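3. Tabletops, Finishes and Upkeep

3.1 The tabletops

The survey covered 248 wooden tabletops in shared buildings in Fesville and Nillen. These were schools, libraries, workrooms and a small number of offices that rent out desk space by the month. A tabletop was included if its working surface was solid wood and if someone on site could tell us at least part of its history. Veneered boards and painted tops were left out. So were tops kept under glass or a fixed plastic cover, as their wear depends mostly on the cover.

Ages were hard to establish. Purchase records had been kept for nearly 100 of the tops, and for the others we relied on the memory of the person who showed us the room. Two people in the same building sometimes gave different answers, and where this happened we entered the age as unknown. The analysis in Section 4 uses age only for the tops with a purchase record.

Most of the tops bought new in recent years were of the butcher-block type, in which strips of solid wood are glued side by side to make a slab. Older tops in both towns were more often made from wide boards. The two types move differently as indoor humidity changes. A wide board tends to cup across its width, and the cup can be felt by laying a straightedge on the surface. In a glued slab the movement is spread over many strips, and cupping of the whole top was less common in our sample. What we found more often was a slight step between neighboring strips, too small to see in flat light but easy to feel with a fingertip.

Color also differs between strips in many of these tops. Suppliers sort the wood to different standards, and a cheaper grade will usually include darker strips and small knots. Several building managers told us they had asked for an even color and then stopped noticing the variation within a few weeks. We recorded color variation as low, medium or high by comparing each top with a set of sample boards (see Figure 3 for light-colored butcher block in use). It was not linked to any of the wear measures and is not discussed further.

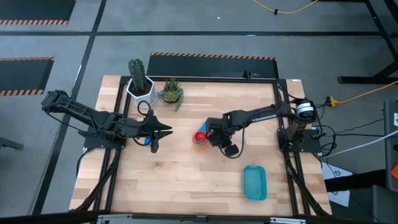
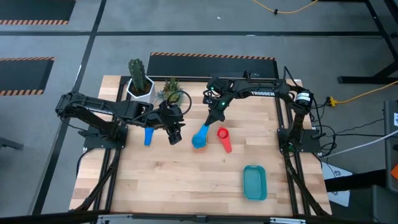

Figure 3. Light-colored butcher-block tabletop.

3.2 Finishes

Finishes were grouped as oil, hard wax, varnish, or none. The group was taken from records where possible. Where there were no records, Kylie Sutcliffe and Wiremu Faulkner each judged the finish on site by touch and by placing a drop of water on a corner of the top. They worked separately and compared notes at the end of the visit. When they disagreed, the top was entered as unknown.

The most common product by name was Dristus, an oil sold in both towns and supplied with many tops when new. Managers liked that it could be put on with a rag and that a worn area could be treated without stripping the rest. The usual complaint was that it had to be done again too soon. Few buildings followed the schedule on the can. In most, the top was oiled when someone thought it looked dry, and in practice this meant during a school break or just before an inspection.

Varnished tops had been treated less often. Their surfaces were more even while the coating was whole, but once it had broken through, usually along the front edge where forearms rest, the bare wood darkened and the damage spread outward from there. Repairing a small area of varnish is slow work, and none of the managers we spoke to had tried it with their own staff. They either left the damage alone or sent the top out. In Nillen the nearest shop that would take one, Nepia, had a waiting list for most of the year, and three of the schools there had stopped asking.

3.3 Measures of wear

Wear was scored separately for the front edge, the center and the corners. The front edge was scored for loss of finish, dents and rounding. The center was scored for scratches, stains and steps between strips. Corners were scored for splits and for missing wood. Each score ran from 0 to 3, with 0 meaning no wear and 3 meaning wear that a user would be likely to complain about. The wording of each step is given in the appendix.

Scoring was done in daylight where we could arrange it, with the top cleared and wiped with a dry cloth. Some tops had fixtures that could not be moved, such as vises, clamps or rails screwed into the surface. For these we scored the open area and noted the position of the fixture. Wood under a fixture was not examined. This probably means that staining is understated in workrooms, where water and oil can sit under a metal plate for a long time.

A second round of scoring was carried out in November by Flurina Frei, who had not seen the first set of scores. Her results agreed well for the front edge and the corners. They agreed less well for the center, where faint scratches are visible from one side of the room and vanish from the other. We dealt with this by joining the two lowest steps of the center score into one.

3.4 Questionnaire

People who used the tables were asked to fill in a one-page questionnaire, left in a tray near the door of each room. We received 604 completed forms. The questions asked how often the person used the table, what they used it for, whether they had ever avoided a particular spot on it, and whether they knew how to report damage. Space was left for comments.

Forms were anonymous and were not tied to a single tabletop, only to a room. In rooms with several tables we therefore compared answers with the average score for the room. Nouhaila Amrani read all the comments and sorted them by subject. The largest group was about stickiness, a problem we had not planned to measure. Most of these comments came from rooms where a top had been oiled and put back into use before the oil had cured. A smaller group was about crumbs and dirt in open joints.

Saskia Lowther interviewed the building managers, using a short list of questions and following up where an answer was unclear. The interviews were not recorded. Notes were typed up on the same day and sent back to the manager for correction. Most came back unchanged. The corrections we did receive were nearly all about who had paid for the last repair, and they are included in the cost table in Section 5.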